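How Robots Learn from Examples
A learning guide for young readers from the Brullance Centre

Many machines follow a fixed list of steps. A dishwasher fills, washes, rinses and drains in the same order every time. A learning robot works in another way. It is given a large number of examples of a job, and it uses them to work out what to do.

Where do the examples come from?

At the Brullance Centre, people make the examples. A trained operator guides the robot's arm by hand controls while the robot does a simple job, such as picking up a sock and putting it in a basket. Each time the job is done from start to finish, the computer saves one example. The operators call this an episode.

An episode has two main parts. The first is a record of how the arm moved and how far its fingers were opened or closed. The second is a set of pictures. Some come from a camera that looks across the whole room. Others come from a small camera near the robot's wrist, which travels with the arm wherever it goes.

The wrist camera has a very close view. Parts of the robot itself can fill much of the picture, with the floor showing in the spaces between them. The computer needs to learn which shapes belong to the robot and which belong to the rest of the room.

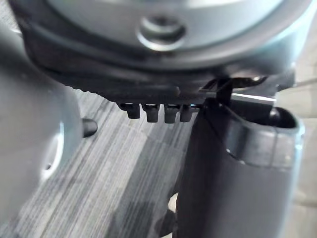

Ruth Urrego asked whether the robot gets bored of seeing its own fingers all day. It does not, as a computer has no feelings about its work. Seeing the fingers is useful, because the computer can compare their place in the picture with the place of the thing it has been asked to pick up.

Why are so many examples needed?

Think about learning to catch a ball. One throw would not teach you very much. You need high throws, low throws, fast throws and slow throws. A robot also needs variety. If every sock in its examples were red, it might not know what to do with a blue one.

For the sock job, called Project Vullent, our operators set a goal of 200 episodes for each room. After every 10 episodes they stop and change something. They may move the basket, close the curtains or choose a different sock. By the end of March, the project had saved 2663 episodes in all.

What happens to mistakes?

Sometimes the sock is dropped. Sometimes the arm bumps the basket. Operators write down what went wrong and give the episode a label, so that the computer does not treat it as a good example. Some of these episodes are kept, as they can help the robot learn how to try again.

Checking the examples

Before the examples are used, a second person watches them. The checker makes sure that the pictures are clear and that they match the movements of the arm. The checker also looks for things that should stay private, such as a person's face or a letter with an address on it. Episodes that do not pass are removed.

Words to know

Episode: one recorded try at a job.
Gripper: the part of a robot that holds things.
Label: a note that tells the computer what an example shows.
Operator: a person who guides the robot.

Something to try

Ask a partner to close their eyes. Using only your voice, guide their hand to a pencil on the table. Write down each instruction you gave. Move the pencil and read out the same instructions again. Which ones still work, and which ones need to change?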